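Verlow want a new stadium, again 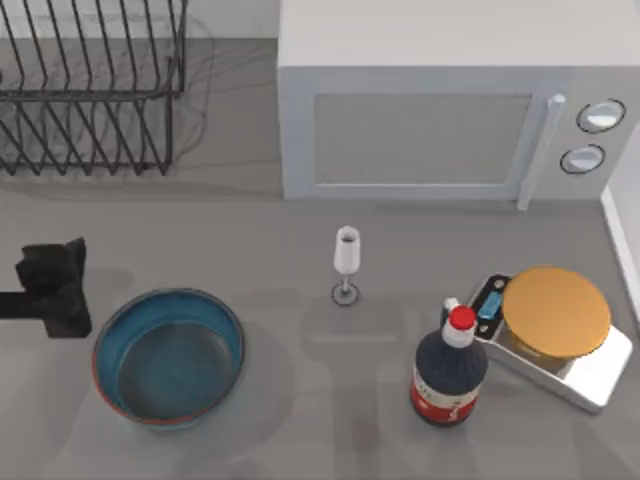 Blue bowl, gray counter.

So the club has put out another statement about the ground. It went up at 11 at night, which is when Verlow like to release things, and it says the move to the Rindov site is "progressing in line with expectations." Whose expectations? Mine were that it wouldn't happen, so fine, I suppose we agree.

I've been going to Kadberg Road for most of my life and I'm not sentimental about it. The roof leaks over the away end and the home end, and the toilets behind the east stand are a disgrace. I would happily watch football somewhere else. What I won't do is clap for a drawing.

Look at what we've been shown. There's the picture with the trees on the roof. There's the one with the tram stop, and I'd like somebody to point me to the tram. Beril Kocabaş asked about it at the fans' meeting in September and was told transport would be "addressed in phase 2." She asked when phase 2 starts. They moved on to the next question, which was about the new away shirt.

Then there's the money. Toprak are meant to be paying for the naming rights, and the club talks as if the check has cleared. Read the statement again, slowly. It says Toprak are "a preferred partner." I have a preferred dentist. That doesn't mean he's building me a stand.

Gwilym Craddock did a long post on his own site saying the rest of us are being negative and every club that moved had people moaning first. True enough. Some of those clubs also spent ten years selling their best midfielder every summer to pay the loan. He skips that bit. He also says season ticket prices will be "protected," and I went through everything the club has published and can't find that word anywhere near a number. The only figure I can find is the current one, 481 for an adult in the east stand, and they put that up twice while we were finishing in the bottom half.

I'd take the whole thing more seriously if the football side looked like it had a plan. We let Ertürk go on a free after 88 games, brought in nobody who can tackle, and conceded from a corner again last weekend with the same two center backs looking at each other. The attendance was announced at a number I won't repeat here, and I was there, and there were seats to put your coat on in every direction. Around 60 people were left in our block by the final whistle. A bigger ground fixes that how?

Elif Naz Bilgin reckons the planning application will be in before the end of the season. She follows this closer than I do and she has been right before, so I'm noting it down. If it goes in, with a real budget attached and a real company's signature under it, I'll read every page and say so on here.

Until then I've renewed for the east stand, same row, under the leak. Cup game next. I think they'll play the kids and call it rotation, and I think we'll lose 2-0.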